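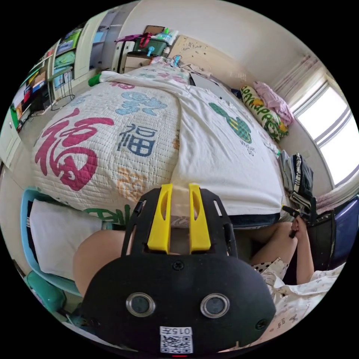 Ilham Ong has two addresses. One is a house in Gisemness with a mortgage, a husband and a vegetable bed that gets too much shade. The other is the back bedroom of a house in Whitfield, where she sleeps four nights a week and pays $270 a month for the privilege.

She works in the billing office at the hospital in Gallberg, a 15-minute bus ride from the room. Her drive home takes just under two hours if the bridge is clear. She did it every day for her first winter in the job, and by April she had hit a deer, replaced a windshield and fallen asleep at a stop sign.

"I wasn't even upset about the stop sign," she said. "I just thought, well, that was a nice rest. Then I thought about it some more and started looking for a room."

Weeknight lodging is an old arrangement. Mill towns ran on it, and so did shipyards and rail yards. In Gallberg it had mostly died out by the time the mill closed, and the last of the boarding houses on Canal Street was turned into a dentist's office. Now it is coming back, in spare bedrooms and finished basements, and mostly by word of mouth.

The reason is rent. A one-bedroom apartment near the hospital lists at $1,060 a month before heat. A worker who needs only a place to sleep, wash and keep some clothes can pay a quarter of that for four nights in a room, and the homeowner gets the house back on weekends.

## A key and a shelf

The terms vary from house to house. Most lodgers get a key, a bed, a shelf in the refrigerator and the use of a bathroom. Some get a parking space. A few get dinner, though most of the people interviewed for this article said they would prefer not to, having tried it.

Ong's landlady is a retired school secretary who asked that her name not be printed, as she has not told her sister she takes lodgers. She has had four of them over the years. She washes the sheets every weekend and leaves them folded on the mattress, and the lodger makes up the bed. She does not go into the room otherwise.

"I raised three kids in this house and I knew where every one of them was at all times," she said. "I have no wish to know where Ilham is."

They eat together perhaps once a month. The television is in the front room, and Ong is welcome to watch it, but she has her own habits by now. She eats early, calls home, reads and turns the light off at 9:30. Her shift starts at 6.

What surprised her was how little she needed. The first week she brought two suitcases and a box of kitchen things. Now she arrives with one bag. She keeps a second set of toiletries in the room, along with a robe, slippers and a lamp she bought because the overhead light was too bright. Everything else travels.

Other lodgers said the same. A pipefitter who rents a basement in Lustwood carries his week in a canvas tool bag. A nursing student who shares a room near the college keeps a drawer of clothes there and rotates them by season. Both said the bag was the part of the arrangement they thought about most. Forget a phone charger and you can buy one. Forget your work shoes and you have lost the day.

## Finding the room

There is no single place to look. Ong found her room on an index card at the hospital credit union. The pipefitter heard of his through a foreman. Churches keep lists, and so does the front desk at the Whitfield library, in a green binder that people are asked not to take out of the building.

Online listings exist, but several homeowners said they had tried them and given up. The messages came from all over, most wanted a full-time apartment, and a good number wanted to move in that night. The card at the credit union brings in fewer people, and those people have jobs down the street.

Deposits are usually small. The landlady in Whitfield asks for one month's rent and a work phone number. She has never kept a deposit. The nearest she came was a lodger who burned a ring into the dresser with a curling iron, and he (it was his girlfriend's) paid for the refinishing himself.

Paperwork is thinner than it should be. Of the homeowners interviewed, only one had a written agreement that covered what happened if either side wanted out. The others had shaken hands. Anyone renting a room in their own home should check with the town on occupancy rules and with their insurer on coverage. A standard homeowner's policy may not cover a lodger's belongings, and it may have something to say about a lodger at all. Rental income also has to be reported, even when it comes in cash in an envelope on the kitchen table.

For lodgers, the questions to settle first are dull ones. Which nights are included? What happens in a snowstorm, when a lodger who was due to leave can't? Can a spouse stay over? Is there a lock on the bedroom door? Who pays when the furnace runs all night? Ong's agreement began as a list of these in pencil. Snow nights are free. Her husband has stayed twice, at no charge, and fixed the storm door the second time.

## The other four nights

The harder part is what happens at home. Ong's husband, who teaches middle school in Gisemness, said the first few months were bad. He ate cereal for dinner and left the radio on in the kitchen. They fought on weekends, he said, because there were only so many hours and each of them had plans for all of them.

They have rules now. Laundry and groceries are done before she gets home. No visitors on the first evening. The phone call is at 7, and it is allowed to be short.

The pipefitter has two young children and said he would not do it again if he had the choice. He missed a first bike ride and a school concert. The job in Lustwood runs until spring, and after that he plans to take whatever he can get close to home, even if it pays less. He has put away $1,000 toward a newer truck in case the next job means driving.

The nursing student has no complaints. She grew up sharing a bedroom with two sisters and now has a roommate who works nights. They pass each other in the hallway.

Whether the arrangement lasts will depend on what gets built. Two apartment projects are before the planning board in Gallberg, one of them on the old mill site. Neither is expected to open soon, and the rents have not been announced. A hearing on the mill site was held on August 24, 2018, and went late. Most of the public comment was on parking.

Ong did not attend. She had thought of looking at the apartments when they open, then worked out what it would cost to furnish one. She would also have to cook in it. For now she has paid through the end of the year, and the landlady has offered her the larger bedroom at the front of the house for the same money.

She turned it down. The front room faces the street, and the garbage truck comes at 4.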